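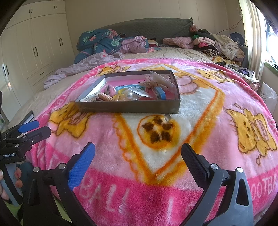

Grey box tray of odds and ends on the pink fleece blanket.

Oltico electric ball pump, reviewed May 2024

I look after the match balls for an under-12s side that plays at Jidedberg, and I bought the Oltico with my own money in January. Before that we used a Ghoneim hand pump, which did the job but took a long time and had no gauge.

The Oltico weighs 211 grams on my kitchen scale. It fits in a coat pocket, though you notice it there. You set the pressure with the plus and minus buttons, screw in the needle, push it into the ball and press start. It stops by itself at the number you set. You can choose psi or bar, and it remembers the last setting after it is switched off.

I have checked it against the club's dial gauge several times. The Oltico reads a little high, so a ball set to 9 psi comes out slightly soft. I now set it half a pound over and leave it at that. For training this makes no difference. For league games the referee has a squeeze and has not sent one back yet.

Battery life is fine. On a full charge I topped up 16 size 4 balls that had gone soft over the break, and there was still one bar showing. A completely flat ball uses a lot more. Charging is by USB-C and takes most of an evening. There is no plug in the box, only a short cable.

The noise is the worst part. It is a harsh buzz and it carries across a quiet ground, so I do the balls at home the night before. It also gets warm if you do several flat ones in a row, and the instructions say to rest it between long runs.

Two needles come with it. I bent one in the second week by pulling the ball off at an angle. Any standard needle fits the thread, so a replacement is cheap. There is a small slot for the spare under a rubber flap, but the flap is loose on mine and I keep the spare taped to the cable instead.

I also tried a friend's Hurkarix for a few weeks. It is quicker and has a light, which is handy on dark winter evenings, but it is bulkier and the display is hard to read in sun. It cost him $20 more. For one team I would still take the Oltico. If you had the whole club's balls to do, the extra speed would probably be worth paying for.

Four stars. I took one off for the noise and the loose flap.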